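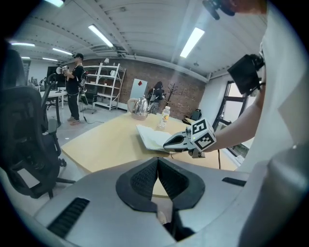 Why would you read the withdrawal rules before signing up, one reply to our survey went, when every app has a big green button that says you can take your money out any time? We loved this answer. It's more or less the question our whole project grew out of, and it was typed into a box that only asked for "any other comments".

Getting Your Money Back Out: Withdrawal Terms and Fees on Three Crypto Platforms

Student project report, Consumer Finance unit

Background

Most of what we read in class about crypto was to do with price. Our group got interested in something duller, the exit. If you put a small amount of money on a platform and the price doesn't move at all, how much comes back to your bank account, and how long does it take? We expected this to be a one-afternoon job with a calculator. It took most of the term and we enjoyed nearly all of it (the spreadsheet formatting less so).

We picked three platforms that let you start with a small deposit. Celtanance is a plain buy-and-sell app with a very tidy phone layout. Gronmont is an exchange with an order book, charts and a lot more menus. Nutsugah started as a way of sending money overseas and added a coin wallet later, and you can tell, as half of its help pages still talk about transfers. All three support Dellent, a stablecoin meant to hold its value against the dollar, so we used Dellent for every test. That way price swings wouldn't swamp the fees.

What we did

The project had 2 parts.

The first was a survey sent through the student noticeboard and a couple of club mailing lists. We got 94 usable replies. People were asked whether they had ever held crypto on a platform, whether they had ever withdrawn any, and what they thought it would cost to withdraw $50.

The second was a set of real round trips. We deposited $50 on each platform, bought Dellent, sold it straight back and withdrew to the same bank account. The money was our own, pooled, and our teacher signed off on it first. We wrote down the balance after every step and saved the terms of service as they stood in September, so that if a page changed later we'd still have the version we agreed to.

Reading the terms

We'd recommend this to anybody, strange as that sounds! The Gronmont terms came out at 1349 lines once we had pasted them into a text file, and the word "withdrawal" turns up in places you would never think to look. The fee is in a table near the end. The right to delay a payment is in a section about account security, and the minimum withdrawal isn't in the terms at all, only on a help page that the terms link to.

Celtanance has a much shorter document and puts the fee on the first page, which we were pleased to see. It doesn't mention the spread, though. The spread is the gap between the price you buy at and the price you sell at, and on Celtanance the gap was where most of our money went. The app says "no trading fee" and that is true as far as it goes.

Nutsugah was the hardest to follow. There are separate rules for money held as dollars and money held as coins, and the word "balance" means one or the other depending on the section. We wrote to support to ask which applied to us. The reply was friendly and quick and told us to read the section we were asking about.

None of the three promises a payment time. They all use wording like "usually" or "in most cases".

How the round trips went

All three withdrawals arrived. We want to put that up front, as a couple of people in the class assumed the interesting result would be a missing payment.

Celtanance paid fastest but gave back the least, thanks to the spread. Gronmont gave back the most and took the longest, with an extra identity check that appeared only when we pressed withdraw. We had passed the sign-up check weeks earlier, so this was a surprise, and one of us had to go home for a passport. Nutsugah sat in the middle for both cost and time. Its fee is a flat amount, so it bites hard on a small withdrawal and would hardly matter on a big one.

We only did one round trip per platform, so please don't treat this as a ranking. A second go at a different time of day might have given a different spread, and we'd have liked to try that with a bit more money and a few more weeks.

What the survey said

Most people who had held crypto had never withdrawn any. We didn't see that coming, and it changed how we read everything else. Their guesses about the cost were mostly lower than what we paid on any of the three platforms, and quite a few people guessed zero. Those who had withdrawn before guessed closer, and several added a grumble about identity checks, so Gronmont isn't alone there.

Our sample is students who answer noticeboard surveys, and it leans heavily towards people already curious about money. We would expect a wider group to know less about fees, but we can't show it from this data.

Things we'd change

Our cost question asked for a dollar figure and didn't say whether to include the spread. Some people clearly did and some clearly didn't, and we couldn't separate them afterwards. We should have run a trial version first.

We'd also save the help pages along with the terms. The Gronmont page with the minimum withdrawal on it was reworded while we were writing up, and we had only our notes to go on.

Next step, if another group wants it: the same test starting with coins sent from an outside wallet. Our spreadsheet and saved terms are in the unit's shared folder, and the column headings are explained on the second tab.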